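件名: Re: [目録記述] 色名欄の記入規則(第二版案)に関する照会について
差出人: ソレダッド・ファリアス(Nenlow 資料館 目録整備室)
宛先: 目録記述連絡会 会員各位

会員各位

平素より目録記述連絡会の活動にご協力を賜り、厚く御礼申し上げます。Nenlow 資料館目録整備室のファリアスでございます。

先般本リストに投稿されましたハジク・ヒダヤット様のご照会につき、目録整備室内で検討いたしましたので、下記のとおり回答申し上げます。長文となりますが、第二版案の確定に関わる事項を含みますため、担当者間でご回覧くださいますようお願いいたします。

On 4/18/20, Haziq Hidayat wrote:
> 連絡会の皆様
>
> Erkon 分館のヒダヤットです。色名欄の第二版案を拝読いたしました。
> 当館で試験的に適用したところ、次の点で記入者の判断が分かれました。
> お手すきの折にご見解をお示しいただければ幸いです。
>
> (1) 「緑」の扱いについて。第一版では黄緑から青緑までを「緑」に
> まとめておりましたが、第二版案では基本色名と補助色名に分けるとの
> ことです。両者の境界はどの程度厳密に考えるべきでしょうか。
>
> (2) 一つの資料に複数の色がある場合、主たる色のみを記入するのか、
> 縁や紋様の色も記入するのか、案文からは読み取れませんでした。
>
> (3) 既存データを遡って修正する必要はあるのでしょうか。当館は
> 目録担当が二名のみで、全件の見直しは現実的ではありません。
>
> (4) 色見本を備えていない館での作業方法について、目安があれば
> お教えください。
>
> 以上、よろしくお願い申し上げます。
>
> ハジク・ヒダヤット

まず、第二版案の背景について補足いたします。第一版の色名欄は、収蔵品台帳を Kastano に移行する際、検索用の最低限の項目として設けられたものでした。当時は台帳の自由記述から語を拾い、少数の色名に機械的に割り当てる方式を採りました。「萌黄」「若草」「青磁」「浅葱」など、台帳の筆者ごとに異なる語がいずれも「緑」または「青」に集約され、元の語が備考欄にも残らなかった例が少なくありません。利用者から寄せられる照会のうち、色に関するものの多くは、この集約に起因しております。

第二版案では、色名欄を「基本色名」「補助色名」「原表記」の三欄に分けます。基本色名は統制語から必ず一語を選び、補助色名は任意とし、原表記には台帳や箱書きにある語をそのまま転記します。原表記に現代の読み替えを加えることはお控えください。読み替えが必要な場合は備考欄に記し、備考欄は400字以内に収めていただきます。 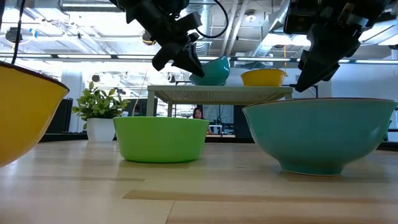 ご照会の(1)、緑の境界についてお答えします。統制語の「緑」は基本色名として存続し、その下に補助色名として「黄緑」「青緑」を置きます。両者を別々の基本色名に昇格させる案もございましたが、第一版のデータとの互換を優先し、見送りました。境界の判断にあたっては、測色値による厳密な線引きは求めません。並べて見たときに、隣の資料と同じ語で呼ぶことが利用者の検索を妨げるかどうかを基準としてください。上の写真の鮮やかな黄緑の鉢と大ぶりの青緑の鉢は、第一版の規則ではともに「緑」となり、色名だけでは区別ができません。第二版では基本色名をいずれも「緑」としたうえで、補助色名にそれぞれ「黄緑」「青緑」を記入することになります。判断に迷う中間的な色は、補助色名を空欄のままとして差し支えありません。

なお、「青緑」を「青」の下に置くべきではないかとのご意見が、イランゴ・デヴァディガ様から別途寄せられております。染織資料を多く扱う館では、青の系列として整理されてきた経緯があり、ごもっともなご指摘と存じます。第二版では、補助色名「青緑」に限り、基本色名として「緑」と「青」のいずれを選んでもよいものといたします。ただし、同一の館の中では統一してください。検索側では、補助色名「青緑」を指定した場合に双方が表示されるよう、Kastano の設定を変更する予定です。

(2)の複数の色については、案文の記述が不十分でございました。お詫びのうえ、次のとおり改めます。基本色名には、資料の外面で最も広い面積を占める色を記入します。縁、高台、把手、紋様など、部位が特定できる色は補助色名に「部位:色名」の形で記入します。たとえば胴が黄色で、縁が濃い茶色の細い帯になっている鉢であれば、基本色名は「黄」、補助色名は「縁:濃茶」となります。部位の名称は、連絡会の部位名一覧に従ってください。一覧にない部位は、適宜の語を用いたうえで目録整備室までお知らせください。

面積の大小がつけがたい場合、たとえば二色の縞が等分に配されているものや、片身替わりの染織品などは、基本色名に「多色」を選び、補助色名に各色を列記します。列記の順は上から下、左から右とし、面積の順とはしません。「多色」の濫用は検索の精度を下げますので、地の色が明らかな資料には用いないでください。

内面と外面の色が異なる器物については、外面を優先します。皿のように内面が主たる鑑賞面となるものは例外とし、内面の色を基本色名に記入のうえ、備考欄に「内面による」と付記してください。この例外を鉢にも及ぼすべきかどうか、室内でも意見が分かれました。深さと口径の比で区切る案は、計測値を持たない古い記録に適用できないため、採用しておりません。当面は、資料種別が「皿」「盤」であるものに限ることといたします。

(3)の遡及修正については、全件の見直しをお願いするものではございません。Nenlow 資料館では、試行対象とした2000件のうち1694件の移行を終えましたが、これは台帳の電子化が済んでいた分に限られ、各館に同様の進度を求める趣旨ではありません。優先順位は次のとおりといたします。

一 新規に受け入れる資料
二 貸出または展示の予定がある資料
三 利用者から照会のあった資料
四 その他の資料

四に該当するものは、第一版の値を基本色名にそのまま引き継ぎ、補助色名と原表記を空欄としてください。空欄であることをもって不備とはみなしません。また、旧データの基本色名が明らかに誤っていると認められる場合も、修正前の値は削除せず、履歴欄に残していただくようお願いいたします。

この点に関連し、Sastry 旧蔵品の354件について申し添えます。同旧蔵品は、寄贈者側で作成された目録に独自の色名が付されており、その語彙自体に研究上の価値が認められております。担当のアジト・ピント様のご意見を踏まえ、これらについては原表記を必須とし、補助色名の記入は当面保留といたします。基本色名のみで検索に供しますので、他館におかれましても、Sastry 旧蔵品を参照される際はこの取扱いをご承知おきください。

(4)の色見本についてお答えします。色見本の購入は必須といたしません。見本をお持ちでない館では、既に基本色名が確定している自館の資料を各色につき一点ずつ選び、基準資料として比較に用いてください。基準資料は、退色のおそれが少なく、出納が容易なものが適当です。選定した資料の番号は、作業手引きの末尾に控えておいてください。担当者の交代時に、判断の連続性を保つうえで有用です。

照明条件については、可能な範囲で同一の部屋、同一の照明のもとで判断することを推奨します。艶のある資料では、天井の照明が表面に映り込み、実際より明るい色として記録される傾向があります。映り込みのある部分を避け、側面の陰になりすぎない箇所で判断してください。写真のみから色名を付けた場合は、備考欄に「写真による」と必ず付記し、後日現物を確認した際にこの付記を削除してください。付記の削除日は履歴欄に自動で記録されます。

このほか、マニカンダン・ポドゥヴァル様より、英語版の統制語との対応についてお尋ねがございました。第二版の付表に英語対訳を掲載いたしますが、対訳はあくまで参考であり、日本語の統制語を正とします。「青緑」には teal と blue-green の二つの候補があり、前者は暗めの色に限って用いられることもあるため、付表では blue-green を採り、teal を同義語として登録いたします。「黄緑」は yellow-green とし、lime green を同義語に加えます。英語で入力された検索語は、同義語を含めて日本語の基本色名と補助色名に展開されます。

「金」「銀」の扱いにつきましては、材質と色の区別に関わるため、今回の改訂には含めません。材質欄の改訂とあわせ、12月の定例会で改めてお諮りいたします。それまでの間は第一版の規則により、金属色を呈する資料は材質の如何を問わず「金」「銀」を選んでください。透明および半透明の資料についても、同様に第一版の規則を継続いたします。

以上の回答を反映した修正案は、本リストの共有文書庫に「色名欄記入規則 第二版案(修正)」として掲載いたしました。旧案からの変更箇所には欄外に印を付しております。ご異議またはご追加のある場合は、該当する条の番号を明記のうえ、本リスト宛にご投稿ください。個別の資料に関するご相談は、資料番号を添えて目録整備室に直接お送りいただければ、順次回答いたします。

ヒダヤット様におかれましては、試験適用の結果を詳細にお知らせくださり、誠にありがとうございました。Erkon 分館で判断の分かれた資料の一覧を、差し支えない範囲でご提供いただけますと、付表の記入例を選ぶ際の参考となります。ご検討をお願い申し上げます。

ソレダッド・ファリアス
Nenlow 資料館 目録整備室
目録記述連絡会 色名部会 幹事

--
目録記述連絡会メーリングリスト
投稿の引用は、回答に必要な範囲にとどめてください。
登録アドレスの変更は、各館の連絡担当者を通じてお申し出ください。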